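Wycliffe Nyanda is a film and television actor known for his role as Sergeant Awad in the police drama "Nirow". He has also worked as a voice actor and stage director.

Early life

Nyanda grew up in the harbor town of Rutance, the youngest child of a schoolteacher and a ferry mechanic. He joined a youth theater at the age of 9 and appeared in its yearly August show until he left school. He studied civil engineering for two years before moving to a drama program.

Career

Nyanda's first paid work was a touring production of "The Salt Road", which played in school halls and union buildings. Small television parts followed, mostly as policemen and cab drivers. He was 29 when he was cast in "Nirow", at first for a single episode. The part was extended, and he appeared in 229 episodes before his character was written out.

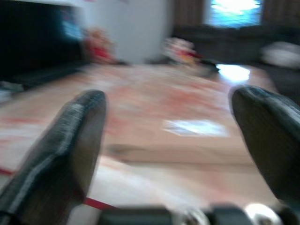 Two black gripper fingers, with the space between them open.

After leaving the series, Nyanda took the lead in "Peto", a low-budget feature about a retired boxer who returns to his home village. The film was shot in 17 days and opened on a small number of screens. Reviews were mixed, but his performance was generally praised. He later narrated a radio serial and recorded several audiobooks.

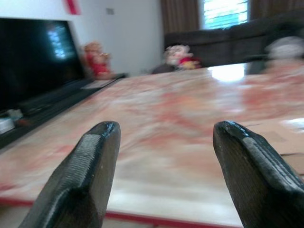

Personal life

Nyanda is married and has two daughters. He lives near Rutance, where he directs one play a year at a theater with 500 seats. He speaks three languages and is a keen long-distance swimmer.

Selected credits

Nirow (television), Sergeant Awad
Peto (film), Daniel
The Salt Road (stage), the Surveyor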